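Fitting the duct and setting the timer on your Climell bathroom fan

Before you begin, please switch off the power at the breaker panel, and do take a moment to test the wires even if you're quite sure (we all get a little too sure sometimes!).

1. Slide the duct over the fan collar and tighten the clamp until it feels snug.
2. Run the duct to the outside vent as straight as you can manage, with a gentle slope down toward the wall.

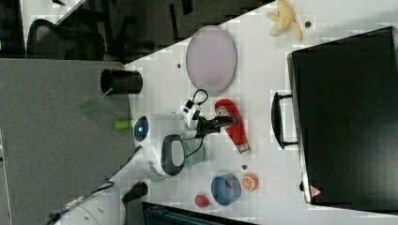

3. Connect the wires as marked on the terminal block, then snap the cover shut.

Caution: never vent the fan into an attic, however roomy it may be up there.

4. Restore the power and hold the timer button for 2 seconds. The fan leaves the factory set to run on for 27 minutes, and most families find that suits a good long shower nicely.

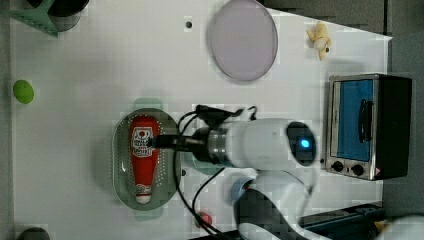
5. Turn the humidity dial to wherever you like it, and give the fan a day or so before you fiddle with it again.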